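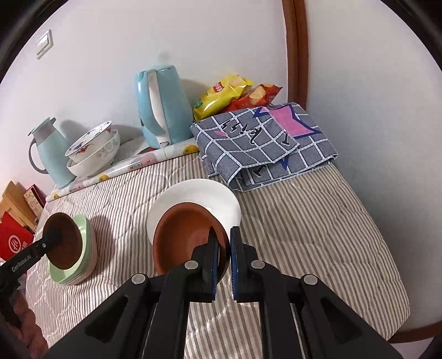 5.2 Failure during rim grasps

The most frequent fault in the tableware trials was loss of the dish after a grasp that had been logged as complete. Of the 200 episodes run at Plandavton, 120 used bowls and the rest used plates. An episode was marked as failed if the dish left the fingers before the release command, or if it turned far enough in the grasp to touch a neighbouring object. Collisions during approach are treated in Section 5.3.

The grasp itself is simple. One fingertip passes inside the rim, the other stays outside, and the jaw closes until the width reading stops changing. The Restier controller takes this plateau as evidence of contact and starts the lift 90 ms later. With a flat block the rule is safe. A thick or curved rim can bring the jaw to a stop with only the upper part of each pad loaded, and the width reading then looks the same as for a full grasp. The dish is free to pivot about the line between the two contact patches, and it does so as soon as its weight comes off the support.

Three conditions made the fault more likely. The first was a soft support surface. On a quilt the lower edge of a dish sinks by an amount that depends on how hard it is pressed, so the height of the rim at closure differed from the height estimated before the approach. The second was overlap with another dish. Where a bowl lay over the edge of a plate, the outer fingertip had little room and often stopped short of its planned depth. The third was a handover between two grippers, in which both tools held the same dish for a short time and each applied a moment that the other did not measure.

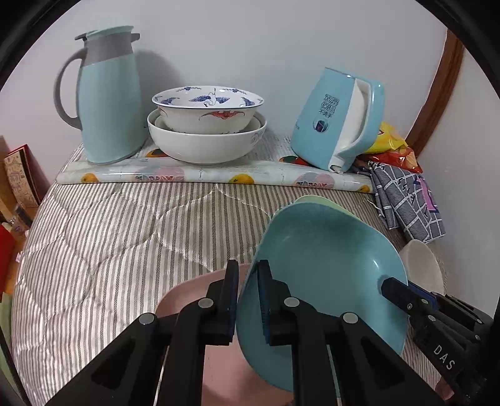 Figure 3. Rim grasp on a tilted plate with a hand-held gripper; a second gripper jaw is at lower right.

The demonstrations did not show the problem clearly. A person holding the tool feels the dish begin to turn and corrects it with the wrist, usually before the motion is large enough to stand out in the recorded path. The policy learned the path and had no access to the cue that produced the correction. Replaying the Kurwood demonstrations on the fixed arm gave the same fault at the same stage of the lift – just after the lower edge came clear of the cloth.

We tested one change to the controller. After the width plateau, the jaw is lifted by 3 mm and held while the wrist torque is compared with its value at closure. If the difference exceeds the threshold, the dish is lowered, the jaw is opened and the approach is repeated at greater depth. The check removed most of the drops from single grasps. It had little effect on handovers, where the torque measured at one wrist includes the load applied by the other tool.

A dropped ceramic dish is also a safety matter. From September, operators at both sites stood clear during the lift and the arm was stopped before any fragments were cleared. The stop was triggered by hand; the Bright monitoring software did not register a drop unless the jaw closed fully afterwards, and a dish that turned but stayed between the fingers raised no alarm at all.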